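Print this page | E-mail this to a friend

The Man Who Doesn't Believe Your Water Bill

Edgardo Galang has the bills spread over the dining table before I've got my coat off. They go back 12 years. Some have his handwriting in the margins, mostly question marks.

"Look at July," he says. "Now look at the July before. I was away for most of it. Who was drinking all that water?"

Galang, a retired bookkeeper, has lived in Andomstead his whole working life, and for the last two years he has been telling anyone who will listen that the town's new water meters read too high. He has 3,764 gallons on one bill and 2,532 on the next, for what he says were two ordinary months in a house with one person in it. The town says the meters are fine. I went to see him expecting to take his side, and I came away less sure of it, though I'm no more sure of the town's.

The meters were put in by a firm called Brultow, which won the contract over two others. Galang's complaint starts there. "They tested their own meters," he says. "They sent the town a report on their own meters, and the town put it in a drawer and said thank you."

Had he read the report?

"I asked for it. They gave me a summary." He pushes it across. It is one page long. It says the meters were checked at low, middle and high flow and that all were within the allowed limits. It doesn't say how many meters were checked or who did the checking.

I asked whether he had ever tested his own. He had, with a bucket. He filled it from the garden tap, read the meter, filled it again, and kept going until his back hurt. By his sums the meter was over by a good deal. But when I asked how he knew what the bucket held, he said it was printed on the side, and when I asked whether he'd filled it to the line or to the brim, he thought it over for a while.

"To the top," he said. "More or less. It's a bucket."

So that's one test with no paperwork against another test with one page of it.

Princess Dizon, two streets over, had her meter swapped last spring after six months of phone calls. Her bills dropped. Galang brings this up often, and it does sound bad for Brultow until you talk to Dizon, who is careful about it.

"They changed the meter and I had the toilet fixed, both in the same month," she told me by phone. "It had been running. I don't know which one did it. Edgardo would like me to know which one did it."

I put the question to Everaldo Coutinho, who handles billing for the town. He was polite and not very useful. "Every meter has an allowed error, new or old," he said. "What people forget is that the old ones were reading low. They slow down as they wear. Customers were getting water they didn't pay for, and now they pay for it."

That may well be so. I asked if the town had kept any of the old meters so the claim could be checked. They went for scrap, he said. I asked if a customer could have a new meter tested by somebody other than Brultow. He said there was a form. I asked for the form and he said it was being revised.

Imelda Espiritu used to repair meters for a living, in Lacson, and she is the only person I spoke to who seemed to have no stake in the answer. She doubts both stories. "A worn meter reads low, that's true. But not all of them, and not by enough to explain a jump like his," she said. "And a new meter that reads high is rare. Mostly it's a leak. It's nearly always a leak, and people get angry when you say so, as if you'd said something about their mother."

Does Galang have a leak? He says no. He put food coloring in the tank and waited, and the bowl stayed clear. He has not had the line from the street looked at, since it would cost more than he thinks he's been overcharged.

"Then they win either way," he says. He starts putting the bills back in order, oldest at the bottom. "You can write that down."

I have, though I'd still like to see what he gets with a proper bucket.
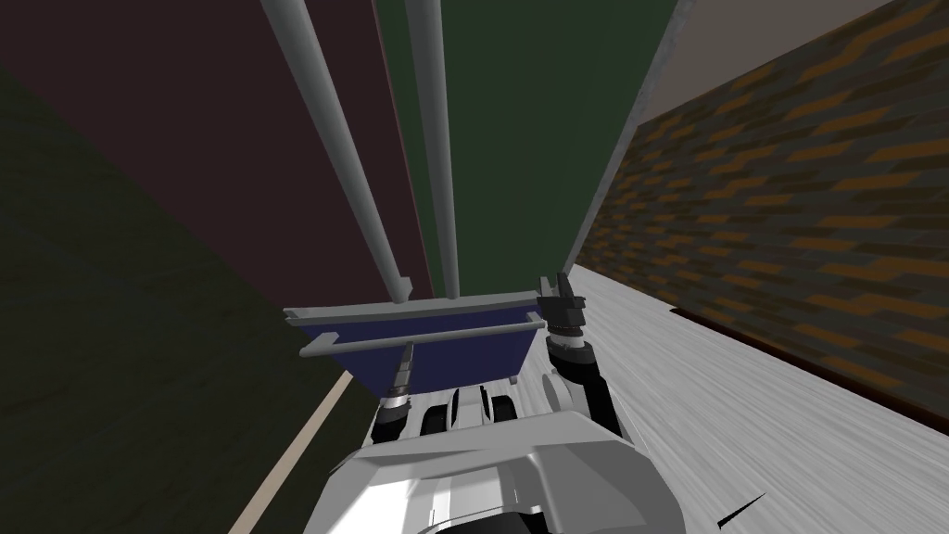
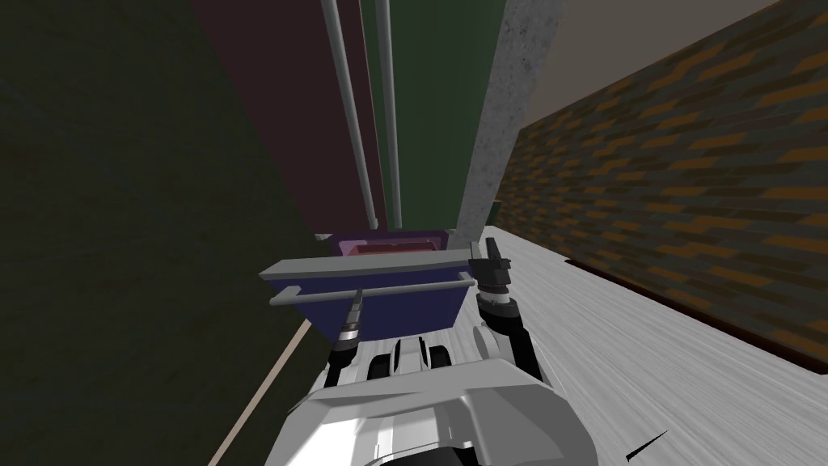
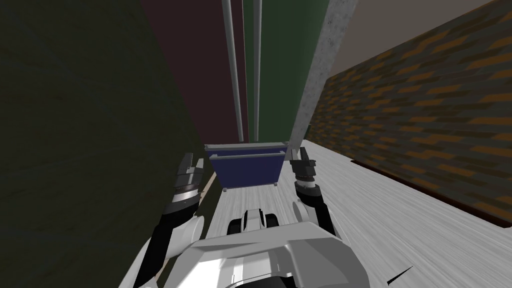 LETTERS AND REPLIES

Noel Calimlim writes that his own bill went down after the new meter went in, and asks why we never interview anyone like him. We would be glad to. He should send us the bills first, both the ones before and the ones after, and tell us whether he was home.

Last updated: 23 July 2023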